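08/06/2022
Zarneo caption module, build 119, on-device tests

Picked up from the last entry. The caption model now runs fully on the phone, with no call to the Madelard server unless the local score falls below the cutoff. Test set is the same 570 photos as before, mostly selfies and indoor shots, same order, same two phones.

Caption picker: the top suggestion is usable more often than in the previous build, but short captions still win too easily. The length penalty was applied twice, once in the ranker and once in the Kumsa wrapper. Removed it from the wrapper. Need a full rerun before comparing numbers with anything logged earlier.

Sticker suggestions: 27 photos returned an empty tray. All of them have a face turned more than halfway from the lens. The face detector drops out, and the sticker code treats "no face" as "no photo." Added a fallback to the general sticker pack. Ugly, but the tray fills. A proper fix belongs in the detector.
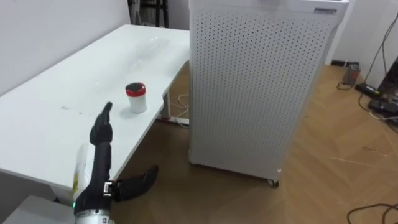
Latency is fine on the newer phone. On the older one the first caption takes up to 11 seconds after a cold start, then settles down. Most of that is the model file being unpacked. Tried keeping the unpacked copy in the cache folder; the system clears it when storage runs low, so the app has to check for it at launch anyway. Left the check in and moved unpacking to the background, starting when the camera view opens.

Crash when the user switches from front to rear camera while captions are loading: reproduced on both phones. The old request is not canceled and writes into a view that no longer exists. Patch is in the Stestden branch, not merged.

Language files: the Spanish set still has the December strings. Do not test captions in Spanish until these are replaced.

Open items:
- rerun full set with single length penalty
- detector threshold for side faces
- merge camera switch patch after one clean overnight run
- check battery drain with background unpacking on
- ask Madelard side whether the server cutoff can be set per device

Logs are in the shared folder under the build number. Older phone left charging on the bench.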